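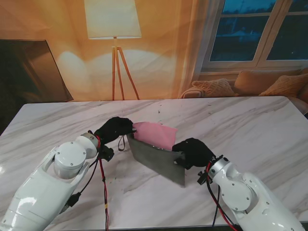
A **fabric pouch** is a small, soft container made of cloth, closed on three sides and open on the fourth. It is used for keeping clothes, cables, papers and other light things together, at home or inside a larger bag. Many pouches are made of felt or of a felt-like cloth, because such material keeps its shape a little and does not need a lining.

## Form and materials

The simplest pouch is one rectangle of cloth, folded once and sewn along two sides. The opening may be left free, or it may be closed by a flap, a zipper, a button or a drawstring. Some types have a thin loop at the side, so that the pouch can hang from a hook.

Gray is a common color for felt pouches. Wool felt is thick and warm to the touch, but it can shrink in hot water. Polyester felt is cheaper and easier to wash. Cut edges of felt do not fray much, while woven cloth gives loose threads if the edge is not folded and sewn.

## Filling

Soft contents such as a scarf, a towel or a thin shirt are usually folded before they are put inside. One hand holds the upper edge of the opening and the other keeps a lower corner in place - in this way the pouch stays open and the cloth can slide down to the bottom. When the cloth is only pushed in from above, it often gathers near the opening and the lower half stays empty. 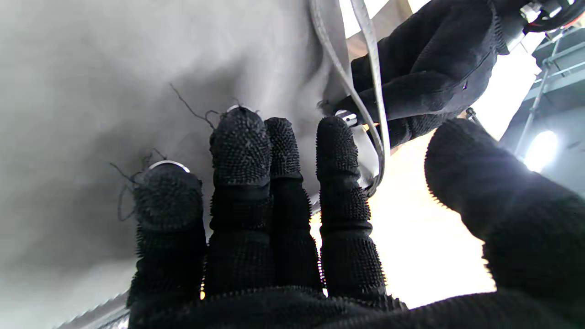 *Pale gray fabric with loose dark threads, beside the fingers of a black knitted glove*

In her household guide *Flerkar*, Feven Kahsay recommends to fold the cloth to a width a little smaller than the pouch. She also advises that the folded edge goes in first. The guide has 288 pages, and 76 of them are about bags, pouches and covers.

## Regional use

In the town of Firnach, felt pouches were traditionally sewn in December, when there was less work outdoors. They were given filled with a piece of colored cloth. The local museum keeps over 50 of them, and the oldest are made from pieces of worn coats. The Urel workshop in the same town still makes a plain model with one side loop, which the sewing teacher Surachet Chuensuk uses in his courses for beginners.

## Care

Dust and crumbs are removed with a soft brush. Loose threads should be cut with small scissors and not pulled, as pulling can open the seam. A washed pouch is dried flat, with a dry towel inside.

## See also

- Drawstring bag
- Felt
- Pencil case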